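Hi Snædís, and hello to everyone else at Haltholm who gets these passed along!

You asked for something you could read over coffee, so I'm skipping the template this time and just telling you where the Nallton biography project stands as of 9 March 2019. The money side is in the spreadsheet I sent separately. This is the part about the actual work.

The big news is that we have 233 finished life pages on the site. The plan was to write short, properly sourced biographies of stage and screen performers from the touring years, the people who got second or third billing and then dropped out of the papers. Each page has the same bones: birth name, stage name, where they grew up, who they worked with, what they were in, family if the family is happy with it, and a list of where we found every bit of it. I was worried the shape would make them all sound alike, and in January they did. They're looser now. The one on the Tô sisters reads like a real story (I cried a little writing the end, and I'm not a crier), and it's had more visitors than anything else we've put up.

Dates of birth are still my biggest headache. Performers lied about their age all the time, and then the newspapers copied the lie, and then the fan pages copied the newspapers. We had one comic singer with 5 different birth years in print. What I do now is give the year from the earliest record we can find, say plainly which record it is, and list the others underneath. It makes for a clunky paragraph, but readers have written in to say they like seeing it laid out, so I'm keeping it.
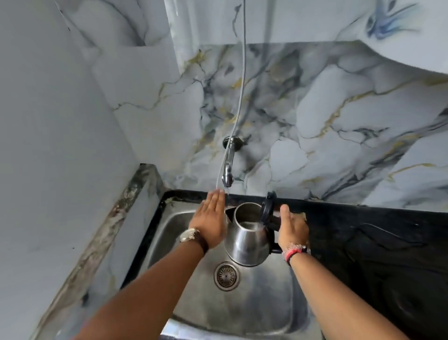

Family interviews have gone better than I dared hope, and they've changed how I work. I used to show up with a typed list of questions and a recorder already running, and people went stiff as boards. Now I ask if I can help in the kitchen first. You'd be amazed what comes out while somebody is standing at the sink with the lid of the electric kettle flipped up, talking over their shoulder about an aunt who ran off with a touring company! I get permission, put the recorder on the counter, and we carry on from there. Two of our best pages came straight out of that kind of talk, including the first account I've found anywhere of how the Closero company broke up. Everything goes back to the family in writing before it's published, and so far only one has asked us to take something out. It was a marriage, it was nobody's business, and out it came.

The photo side is slower. We've scanned 512 items, mostly playbills and signed portraits, and almost all of them still need captions. I'd budgeted a month for this and that was just silly of me. Half the portraits are signed with a first name only, so every one is a little detective job. I've moved captions to the end of the week, when my brain's no good for writing anyway, and I'd rather put up fewer with the right names than rush and get somebody's grandmother wrong.

We also had to fix something I'm not proud of. A page that went up in the fall had mixed up two actresses with the same last name, so one poor woman had been given the other's husband and most of her later career. A reader caught it. I pulled the page the same evening, rewrote both lives from scratch and put a correction note at the top of each. Since then every page gets a second read from someone who didn't write it – it slows us down by a day or so, and I think you'll agree that's fine.

Next up is the puppet theater people, which I've been looking forward to since we first applied. I have three families lined up and a box of letters to go through. The one thing I'd like your okay on is moving what's left of the travel money into translation, as a good part of those letters aren't in English and my dictionary and I can only get so far. A quick yes or no by email would be great, and if you want to see a sample letter first I can send one over.

Shared 2 times
5 comments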